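Households Wanted: Lallthorpe Kitchen Packaging Diary

Grelis is looking for households in Lallthorpe and Pidenthorpe to keep a diary of the food and drink packaging that passes through their kitchens. The diary runs for 22 days and starts in December. Each household that finishes gets $50.

What the study is about

Most of what is known about household packaging comes from the weight of what gets picked up at the curb. Weight doesn't say what people bought, how long they kept it, whether they rinsed it, or whether they used the jar for screws and buttons before finally getting rid of it. We want to follow the packaging from the time it comes in the door to the time it goes out again.

We ran a shorter version last spring with 61 households, all of them in Lallthorpe. The diaries were good, but we learned that a week is too short. People shop in different rhythms, and a family that stocks up once a month looked like it bought nothing at all. We also missed people in apartments almost entirely. The new round is longer and includes Pidenthorpe, where trash collection works differently and many buildings share one set of bins.

Who can take part

You can take part if:

You live at an address in Lallthorpe or Pidenthorpe and expect to stay there through the end of the diary.
One adult in the household, 18 or older, agrees to be the diary keeper.
You cook or eat at home at least four days in a normal week.
No one in your household works for a grocery chain, a packaging maker or a trash hauler.

Household size does not matter. People who live alone are very welcome, and so are roommates, as long as everyone who shares the kitchen is fine with it. If you share a refrigerator but buy food separately, you can either keep one diary for the whole kitchen or one for your own shelf. Tell us which when you sign up.

You do not need to recycle. If everything you throw away goes in one bag, we want your diary too, and please don't change anything on our account.

What you will do

Before the start, the diary keeper comes to a 90-minute session at our rooms on the second floor of the Timmermans building, across from the Lallthorpe bus station. You will fill in a few practice pages, get your kit and ask anything you like. Sessions are held at 10 a.m. and 6:30 p.m. Snacks and coffee are provided, and you can bring a child if you need to.

The kit is a spiral-bound diary, a small kitchen scale, two pens, a roll of numbered stickers and a large folding tub. You put a sticker on each package when it comes into the kitchen and write one line for it: the number, what it is, and where you got it. When the package leaves the kitchen you find the line again and fill in the rest. Was it empty? Did you rinse it? Which bin did it go in?

Things to write down:

bottles, cans, jars and cartons
bags, pouches and wrappers
boxes, trays and egg cartons
takeout containers, including lids and cups
the outer wrap on multipacks

Things to leave out:

cleaning products and toiletries
pet food
mailing boxes, unless food came in them
anything you brought home only to give to somebody else

Drink bottles get their own pages at the back of the diary. They come in so many shapes, and caps, sleeves and labels are often made of different materials, so we ask a few extra things about them. You note whether the cap went out with the bottle or separately, whether the label was still on, and whether there was any liquid left inside. If you buy the same drink in the same bottle again and again, you can write "same as" and the first sticker number. That saves a lot of writing in households with kids.

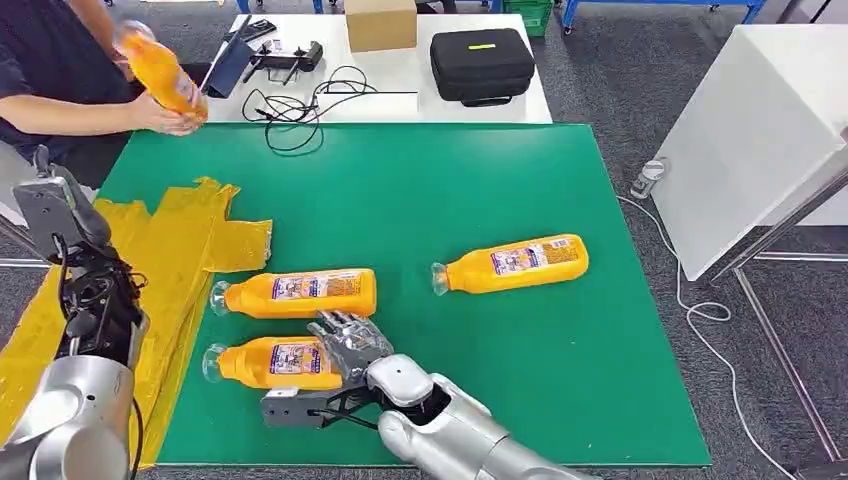

Orange bottles with white and purple labels, on a green mat.
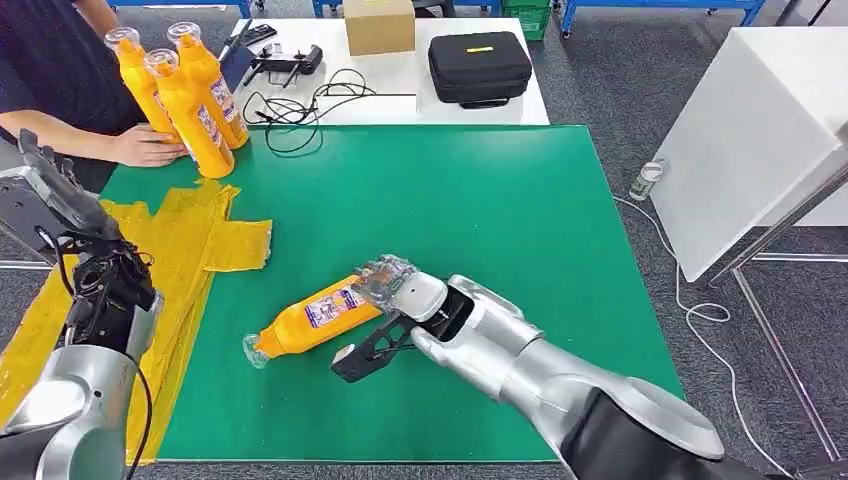
What if I forget to write something down for a day or two?

Go back and fill in what you remember, and put a check mark in the "late" column next to those lines. A few late lines will not affect your payment. If you miss four days in a row, call us and we will work out whether to extend your diary or stop.

Time needed

Keepers in the spring round told us the diary took them eight to 12 minutes on a normal day and longer on days when they did a big shop. There is one phone call in the middle, no more than 15 minutes, at a time you pick. At the end you bring back the diary and the scale, or we can collect them. You may keep the tub, the pens and any leftover stickers.

We do not visit your home during the study. We don't collect your trash or look through it.

Payment

The $50 is paid as a check or a grocery gift card, your choice, when you hand in the diary. If you have to stop early, you get $2 for each day you completed. Bus fare or parking for the first session is paid on the spot in cash, so please keep your ticket.

There is only one payment per household, even if you keep two diaries.

How your information is used

Your diary carries a household number and not your name. The list that connects names with numbers stays in a locked cabinet at Grelis and is shredded once payments are done. We will publish totals and averages, and we may quote single lines from the notes column if they can't be traced to anyone. Prices are not recorded. If you write something in the diary that you later wish you hadn't, tell us the page and we will black it out.

Taking part is your choice and you can leave at any point without saying why.

Languages and other help

The diary is printed in English and Spanish. There is also a large-print version - it is the same diary on bigger pages, and it does not fit in a kitchen drawer. If writing is hard for you, another person in the household can do the writing while you tell them what goes in, or you can phone in your lines each evening between 5 and 8 p.m. The building has an elevator at the side entrance on the parking lot. The front entrance has six steps.

If you have a food allergy, please mention it before the session so we can put the right snacks out.

Keepers from the spring round

You can apply again. You will get the new diary, and the pages have changed: the bin codes are now letters, and the column for "reused" has been split in two, one for food and one for everything else. Please don't use your old book, even if it has blank pages left. Old scales are fine if they still work, but bring yours along so we can check it against the new ones.

How to sign up

Call extension 526 at the Grelis office between 9 a.m. and 4 p.m. and ask for Saturnino Alcaraz, who runs the study, or pick up a paper form at the front desk of the Timmermans building. The form is one page, both sides. We need:

your name and a phone number where we can reach you
the part of town you live in
how many people eat from your kitchen, and how many of them are under 12
whether you live in a house, an apartment or something else
who takes out the trash, you or the building
which session time suits you, morning or evening

Leave a message if the line is busy. Calls are returned within two working days.

We are choosing households so that both towns and all kinds of homes are covered. That means we may have enough houses before we have enough apartments, and some people who qualify will be put on a waiting list. Everyone who applies will hear from us one way or the other. If you are on the waiting list, please don't start a diary of your own - we can only pay for diaries that were started with a kit.

We are especially short of:

people living alone in Pidenthorpe
households that buy most of their food at the market or from farm stands
households where someone works nights
apartments in buildings with a trash chute

Kits are handed out only at the sessions and can't be mailed. If you can't make either session time but would like to take part, say so on the form and leave the best hours to call.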